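The Gidia arm, or what 297 a month gets you

I said I'd write this up once I'd had a proper go with it, so I have. Skip to the end if you only want to know whether I kept it.

Gidia is sold by Meltach as a subscription. You pay 297 a month, they send an arm and a gripper, and you get a login for what the brochure calls a skills library. The pitch is that you put household things on a table, pick a skill, and the arm gets on with it. No programming. My brother-in-law Wendelin Aebischer read the brochure over my shoulder and asked what the second month was for, which I thought was a fair question and still do.

Setting up took me most of an evening. The printed guide stops after the power supply and sends you to a website, and the website sends you to a video in which a man with very clean hands does it all in under three minutes. The cables are stiff and want to go everywhere except where you'd like them. I'll give them the emergency stop, though. It's big, it's where your hand goes, and I have used it more than I'd care to admit.

The library lists 161 skills. That sounds a lot until you read down it. "Pick up cup" and "Pick up cup (side)" are two of them. "Pick up bottle" is another, and there's a separate one for a bottle lying down, and so on through the cupboard. I'm not saying it's dishonest. I am saying I could get my own kitchen up to 165 skills by the same method before lunch.
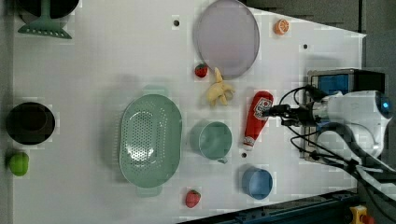 Bottles were what I spent longest on, as it happens, and it's the area where Meltach makes its boldest noises. My trouble is with the word "reliable", which appears on the front page with no number next to it. Reliable how often? With whose bottle? I wrote to support and got a friendly reply from Gudrun Gerlach, who told me results depend on lighting, surface and placement. Well, yes. So do mine, but I don't charge a subscription.

To be fair to her, she answered the same day and didn't try to sell me the bigger package. She also confirmed that soft items are "supported, with care", and that a new gripper is due in July. It costs extra.

When the arm does well it is pleasant to watch. It's quieter than I expected and it doesn't lurch. But toy fruit and clean crockery on a plain white top is about as easy as kitchen life gets, and there's a long way from there to my actual sink on a weeknight. I asked whether anyone had tried it with greasy pans and was pointed to the roadmap.

Perska do something similar that you buy outright. I haven't tried it, so I can't tell you it's any better – only that you'd still own it next year.

I've cancelled from the end of this month. If the July gripper turns out to be good I'll think again, and they can send me one to prove it.

3 comments

Chrysikopoulos: We had the trial at work and gave up at the login stage. You got further than us.

tinlid: Did you have to pay the return postage?

Reply from the author: Yes. Page 2 of the terms.

We use cookies to remember your settings. By carrying on you agree to this. OK / Find out more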